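Keeping small parts sorted

Most of the mess in a home workshop comes from things shorter than a finger: screws, washers, wall plugs, picture hooks. They collect in jars, and a full jar is slow to search.

Start by tipping everything out on a hard surface. Throw away stripped screws and anything rusted. Sort by type first and by length second. If you have fewer than 40 of something, it can share a compartment with the next size up.

Label the front of each drawer, never the lid. Lids get swapped. Pencil on masking tape lasts for years and can be changed.

Shallow trays work better than deep boxes for a job in progress — you can see what is left. Keep one tray per job and empty it when the job is done. 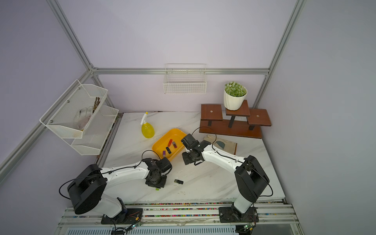
Wall plugs should stay with the screws that fit them. Write the drill size on the same label. For glue and filler, put the date you opened the tube on the cap end, and store it upright in a cool cupboard.

Go through the drawers once a year. March is a good time, before outdoor repairs begin.

Lesia Stetsiuk
2025-03-14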